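I gave up my car in January, after the repair shop on Festen Avenue quoted me $875 for a transmission job on a car that was worth maybe twice that. I had planned to take a month to shop for another one. It's been a good deal longer than a month now and I still haven't bought one, so I figured I should write down how it's gone.

I live on the east side of Raltmont, a 4-minute walk from the 177 bus. The 177 runs every half hour until early evening and then once an hour, and the last one leaves downtown at 10:40 p.m. I missed it once. I won't miss it again, because the cab home cost more than two weeks of bus fare.

The monthly pass is $100. My insurance alone was more than that. I put the difference in a separate savings account for the first few months to see what it came to, then stopped tracking it when the furnace needed work and I spent it all on that.

Work has been the easy part. The bus stops a block from the office and I read on the way in. Mornings are quiet. The ride home is loud, mostly high school kids, and I don't get much reading done.

Groceries were harder. I used to do one big trip every two weeks at the Nirach out by the highway and fill the trunk. Now I go to the smaller one on Onyshchenko Street, usually twice a week, with a backpack and one of those folding carts. The cart has bad wheels. It's fine on pavement and useless in snow. I buy less canned stuff because it's heavy, and more flour, rice and frozen things, and I cook at home a lot more than I did when a drive-through was on my way.
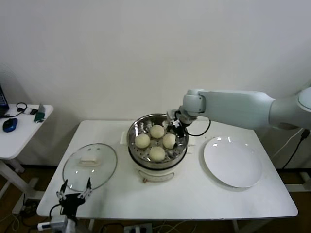 The thing I miss most is being able to leave town on short notice. My sister lives two hours north and there's no bus that goes there directly. I've rented a car three times for that. Renting is a pain — you have to get to the lot before it closes, and the lot is not on the 177 — but three rentals still came to less than a single repair bill.

Doctor's appointments take half a day. So does the dentist. I've started booking them back to back when I can.

I don't know if I'll do a second winter. The stop by my house has no shelter and the sidewalk on the far side doesn't get plowed until the afternoon. If the city cuts the evening service, and there's been talk of it, I'll go back to looking at used cars. For now I renewed the pass.

Comments

eastsider_m says:
The evening 177 is always half empty when I ride it, so I wouldn't count on it staying. Hope I'm wrong.

Pat in Raltmont says:
Get a cart with the bigger rubber wheels. Mine handled a few inches of snow OK last year. Not slush though.

gravelroad says:
We went down to one car and that was enough of an adjustment for us. What did you do about the furnace?

Contact | Copyright, all rights reserved | Back to top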